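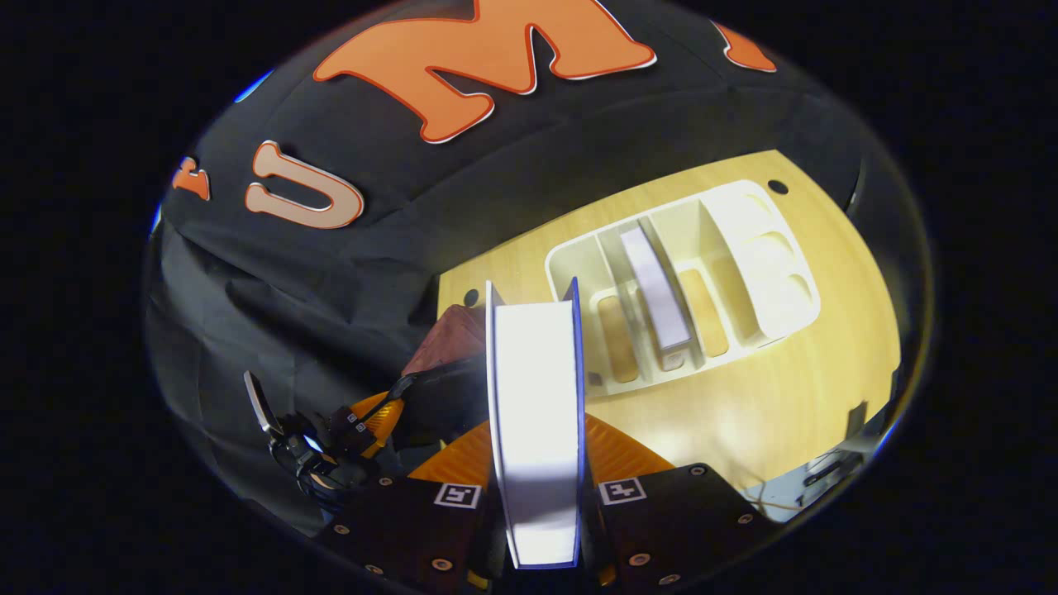 Jun 28, 2026

Hand-held kit from Cletby, on loan, second session. Onyekachi and I had the table to ourselves after lunch and got much further than I expected.

Task for the afternoon was the tray: white blocks into the long narrow slots of the white organiser, upright. I picked it because it was the one our old Dridis grippers were so poor at back in February. The slots leave very little room for the fingers and you have to come in nearly straight. With this one I had the knack after 4 tries! The fingers hold a block flat and square, and you can feel through the handle when the bottom edge touches the slot wall, so you ease off and let it drop. Lovely thing to use.

A block left standing in its slot tends to lean. Doesn't bother me, but Faizal will want to know whether "placed" means in the slot or in the slot and straight. To be settled before we record anything we mean to keep.

Other things worth writing down:

Markers. One on each finger plate, and the Edet software found both every time I checked. Opening width came through cleanly with no calibration beyond the two-minute routine in the booklet. Onyekachi tried opening and closing as fast as she could and the trace kept up, which made us both grin.

View. Very wide and very curved. You get the fingers, the whole tray and a good bit of the backdrop in one go. I was sure I'd want something flatter and I've changed my mind, the far pockets of the tray stay in sight right up to the moment of letting go.

Weight. Fine for an hour. After that my wrist noticed. Onyekachi rested her elbow on the table edge, but her paths came out stiffer, so I'd sooner take breaks.

Screws. Lots of small brass-coloured ones on the finger plates. Checked them all at the end and none had worked loose. Will check again at 200 grasps.

Price is 3000 for the full set with 2 pairs of spare fingers. Tuvberg quoted less but wanted us to send recordings to them for processing, and I much prefer having the files here the same evening.

Not tried yet: the rounded pockets at the far end of the tray, anything soft, anything shiny. Onyekachi has a bag of bits for the pockets and wants first go. Faizal, if you read this before we're in, the charger is in my top drawer and the spare fingers are with it.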